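Saludo Program, Office Reset Task
Progress report to Florna
Period: June
Prepared by: Rommel Espiritu, Jarkura, Skikdale site

1. Status

Chair handling resumed at reduced arm speed after the stop described in section 2. We logged 614 chair placements in the period against a plan of 1,040. The shortfall is almost entirely the days lost to the fault. The desk approach and walking milestones are unaffected.

2. Fault during chair placement

The robot takes hold of the office chair, turns it, moves it to the desk and leaves it tucked in. Late in one morning run the left arm kept pushing after the chair had met the front edge of the desk. The contact threshold should have ended the push. It did not, and the operator pressed the emergency stop. The robot held its stance and stayed upright. No person was inside the marked area and nothing was damaged.

The log shows that the force estimate at the left wrist had frozen 200 ms before contact. The controller went on using the last good value, which was well under the threshold, and so read the push as free motion. The same freeze appears in 2 earlier runs where the chair happened to stop short of the desk. Neither was flagged at the time. Our run review looked only at whether the task was completed, and both runs passed.

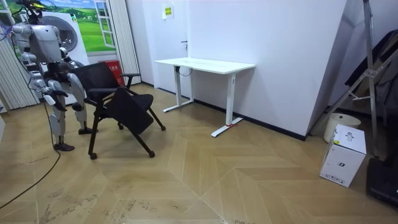

We traced the frozen value to a connector in the upper body harness. With the arms reaching forward and down, the harness is pulled tight at the shoulder and the connector can lose contact for short periods. The fault could be repeated by hand with the arm held in that pose. It could not be repeated with the arm at rest — the reason our start-up check never caught it.

3. Corrective actions

The connector has been replaced with a locking type and the harness given more slack at the shoulder. Any force reading that does not change between control cycles is now treated as a fault, and the arm goes to a soft hold. The start-up check now includes the forward reach. Run review covers sensor health as well as task result.

Placements since the fix have been made with the lower arm speed and a second person at the emergency stop. The frozen reading has not come back. We do not yet regard the item as closed, as the right arm harness follows the same route and has had the slack added but still carries the old connector.

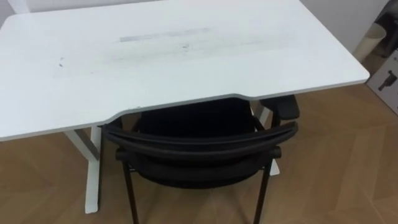
Cherry Mae Cruzado replied to the draft of this report that she would not agree to full arm speed until the right connector is changed as well, and asked why a stale reading was ever accepted as valid. Her second point is fair. The check existed in the leg controller and was never carried over to the arms.

4. Next period

Replace the right arm connector, repeat the forward reach test on both sides, then return to full speed in two steps with a log review after each. We request that the remaining chair placements be moved to the next period with no change to the budget.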